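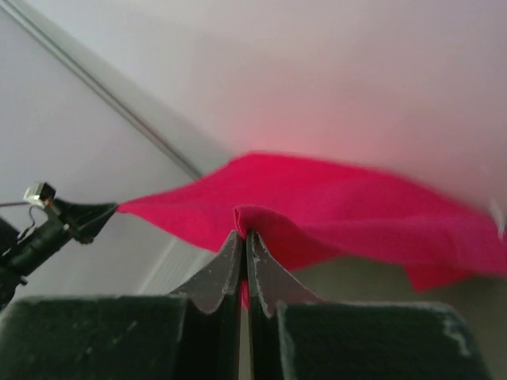
From the Household Services Office, Drunness House
Residents' Newsletter, January

Cloths, towels and table linen: revised arrangements for the new term

Residents will be aware that the linen room on the ground floor was closed for part of December while new shelving was installed. The work has now been completed, and the room is open again from 7.30 in the morning until 9 in the evening. The Household Services Office has taken the opportunity to review the way in which cleaning cloths, tea towels and table linen are issued, washed, folded and put away across the three houses, and the revised arrangements are set out in this item. They apply to Drunness, Maddocks and Tildale alike.

Colours

The colour scheme introduced last year remains in force. Pink cloths are for bathrooms and washrooms only. Blue cloths are for general dusting and for the common rooms. Green cloths are for kitchens, including worktops, hobs and the outside of refrigerators. Yellow cloths are reserved for the sickroom at Maddocks and should not be taken to any other part of the building.

During the autumn a number of pink cloths were found in the kitchen drawers at Tildale. They have been withdrawn and replaced. Residents who are unsure where a cloth belongs are asked to place it in the laundry bin beside the linen room door and to take a fresh one from the shelf. A cloth that has been used in a washroom must not be used in a kitchen afterwards, even if it has been through the machine.

Washing

Cloths are washed at 60 degrees, separately from towels and bed linen. The brighter colours, and the pink in particular, continue to release a little dye during the first few washes. New cloths are therefore washed on their own before they are issued, and residents should not add personal items to these loads. The Office cannot replace clothing that has been discoloured in this way.

Fabric softener should not be used on any cloth or tea towel. It leaves a coating on the fibres, and the cloths then smear water across a surface instead of taking it up. The softener formerly kept on the shelf above the machines has been moved to the cupboard with the bed linen.

The tumble dryer may be used for tea towels and napkins on the low setting. Cleaning cloths are to be hung on the airing rail. Please leave a space between one cloth and the next, and do not hang anything double.

Folding

Most of the comments received in the autumn concerned folding. Cloths had been put away rolled, crumpled or folded in several different sizes, with the result that the piles fell over and the colours became mixed. A single method has now been agreed for all three houses.

Take the cloth by two neighbouring corners and draw it taut between the hands, so that the edge runs straight and any creases from the wash are pulled out. Give it one firm shake. Lay it on the folding table with the label, where there is one, facing downwards. Bring the far edge to the near edge and smooth the cloth from the centre outwards. Fold once more in the same direction, then bring the left side over to the right. The finished cloth should be placed on the shelf with its rounded fold to the front, so that a single cloth can be lifted away without disturbing those beneath.

Cloths that have dried stiff will not lie flat at the first attempt. It is sufficient to pinch up the middle of the cloth, pull the corners gently away from it, and begin again. There is no need to iron cleaning cloths, and the iron should not be used for this purpose.

Larger pieces, including the tablecloths for the dining hall, are best folded by two people. Each should hold two corners, step back until the cloth is level, and fold lengthwise before walking together. Tablecloths are then hung over the padded rails at the back of the linen room — they are no longer to be stacked in the chest, where the lower ones became badly creased last winter.

Storage

The new shelving was supplied by Mudari and is arranged in open bays, one for each colour, with the table linen in a separate bay nearest the window. Cloths are stored in piles of 30. Please do not build the piles any higher, and please take from the top. The bay labels are printed on both sides and should be left in place.

A full count of the linen was carried out before the shelves were filled, and 1378 items were recorded across the three houses. The next count will take place in June. Residents who have house linen in their own rooms, including napkins borrowed for private suppers, are asked to return it to the bin before the end of this month. No questions will be asked about items returned late.

Worn items

Cloths with holes, loose hems or permanent staining should be placed in the grey sack marked for rags and should not be returned to the shelves. The maintenance workshop is glad to have them. Tea towels with minor damage may be left in the mending basket, and the mending group at Tildale will see to them. The group meets in room 13 after supper and would welcome further members — no previous experience of sewing is required, and needles and thread are provided.

Collection times

Clean cloths for Maddocks and Tildale will be sent across by trolley each morning at 10. Used cloths will be collected from both houses on the return journey, and bins should be placed inside the side entrance by 9.45. Drunness residents should continue to use the linen room directly.

Requests for additional cloths for house cleaning days should reach the Office 14 days in advance, stating the house, the colours required and the number of each. Request slips are kept in the tray outside the linen room and may be handed in at the front desk at any time when it is staffed.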